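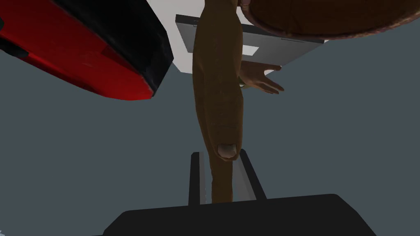

# Copper and magnetic bracelets: questions I keep getting

Written by Jacinto Ventura. Last changed in February, when I added the part about the Ilard glove and fixed a wrong price. I sell nothing and I get no commission on anything named on this page.

## Do copper bracelets help sore hands and wrists?

I don't think so, and the better trials don't either. In those, people wore real copper for some weeks and a lookalike for some weeks, and their pain and stiffness came out about the same on both. If copper did half of what the packaging says, that kind of test should have caught it.

## But my aunt swears by hers.

I believe that she feels better. Joint pain goes up and down by itself over weeks. Most people buy a bracelet during a bad stretch, and after a bad stretch the usual thing is a less bad one. Whatever you put on that month gets the credit. It could have been a new pillow.

## Doesn't the skin absorb the copper?

A little may get through. The green mark on your wrist is copper reacting with sweat and air, and it washes off. Sellers like to point to it as a sign that something is "going in." Even if a trace does, somebody would still have to show that you were short of copper, and that topping it up does anything for a knuckle. Most people who eat normal food aren't short of it.

## What about magnets?

Same story with a higher price tag. The magnets in most of these are weak, and the field drops off quickly with distance. The claim I hear most is that they pull on the iron in your blood. The iron in blood isn't little filings. It's bound up in a protein and barely reacts to a magnet like that.

One real warning: **keep magnetic bracelets away from pacemakers, insulin pumps and similar devices.** Ask whoever looks after the device before you wear one. The Enau leaflet has this in tiny print on the back fold, where I missed it the first time.

## Which ones have you tried?

Four, over two winters, for a thumb joint that aches when it's cold.

| Product | Type | What I paid | What I noticed |
|---|---|---|---|
| Pirkum Classic | Copper cuff | $32 | Green wrist |
| Enau Flow | Magnetic link | $32 on sale | Stuck to the dish rack |
| Arriaga Duo | Copper plus magnets | Borrowed | Nothing |
| Ilard glove | Snug fabric with copper thread | A gift | Warm hand |

One man with one thumb proves nothing, so please don't write to tell me that. I know. I list them so you can see I didn't make up my mind without putting one on.

## So the glove worked?

My hand was warmer, and a warm hand hurts me less. I'd bet a plain snug glove from the drugstore would do the same job. Ilard says the copper thread is what matters. I wrote and asked if they'd ever compared it with the same glove minus the copper, and got back a discount code.

## The Pirkum site says it was tested on 400 people. Isn't that good evidence?

Read what they call a test. It was a survey sent to customers after purchase, and the 400 are the ones who filled it in. There was no comparison group. People who thought it was junk had mostly sent it back by then, and I can't find a word about how many surveys went out in the first place.

Questions I'd put to any seller:

- Who was it compared with?
- Did the wearers know which one they had?
- How many people dropped out, and were they counted?
- Who paid for it?

If the reply is a link to testimonials, you have your answer.

## There are over 700 five-star reviews. Can they all be fake?

I never said fake. Most are probably sincere. Look at when they were written, though. Plenty of the ones I read went up within a week of delivery, and several talked about the gift box. A review from day three tells me about shipping.

## Is there any harm in wearing one?

Usually just the money. Some people get a rash, more often from nickel mixed into cheap metal than from the copper. If the skin under it itches or blisters, take it off and leave it off.

The harm I do worry about is waiting. Some kinds of arthritis do lasting damage if they aren't treated early, and a bracelet is an easy way to put off an appointment. See a doctor about a joint that is hot or swollen, stiffness that takes most of the morning to wear off, numb fingers, or a grip that's getting weaker. Go quickly if you have a fever along with it.

## What do you use now?

A thumb splint when I'm gardening, fatter handles on the kitchen knives, warm water first thing, and exercises from a hand therapist that I do maybe 5 days out of seven. It's dull stuff. The exercises took a couple of months before I'd say they made a difference, and yes, I could be fooling myself there too. At least there's decent research behind exercise for hands.

## Can I get a refund?

Check the terms before you order. Arriaga's only covered unopened boxes when I looked, which makes their "try it risk free" banner a strange thing to print. Pirkum took mine back without a fuss, green smudges and all, but I paid the postage.

## Will you change this page if better evidence turns up?

Yes. Send me a proper trial, with a fake bracelet in it, and I'll read it. Please don't send videos.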